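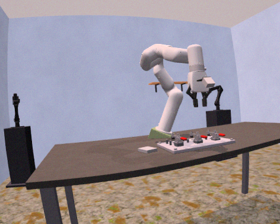 What Is Frost, Anyway?

Ever go out on a cold morning and the grass is all white and crunchy? No snow fell. So where did the white stuff come from?

Out of the air!

Air has water in it. You can't see it. It's called water vapor, and it's a gas. At night the ground loses heat, and if the sky is clear it loses heat fast — no clouds up there to act like a blanket. Grass, car windows, fence posts, all get really cold.

Then the vapor touches them. If they're below freezing, 32 degrees, the vapor turns right into ice. Skips being water altogether. Scientists call this deposition. Big word, easy idea.

Why not every cold night? A few things can stop it.

Wind. It stirs warmer air down to the ground.
Clouds. See blanket, above.
Dry air. Not enough vapor to make ice.

Low spots get frost first. Cold air is heavy and it slides downhill, so the bottom of the valley at Conon can be white while the houses up on Wainwright hill have none. Same night, same town!

Try it: get a empty metal can, fill it with crushed ice and 4 spoons of salt. Stir. Wait a bit. Look at the outside of teh can. Fuzzy white stuff? Frost. Don't touch it with wet fingers — it can stick.

Next time: fog, and why it loves rivers.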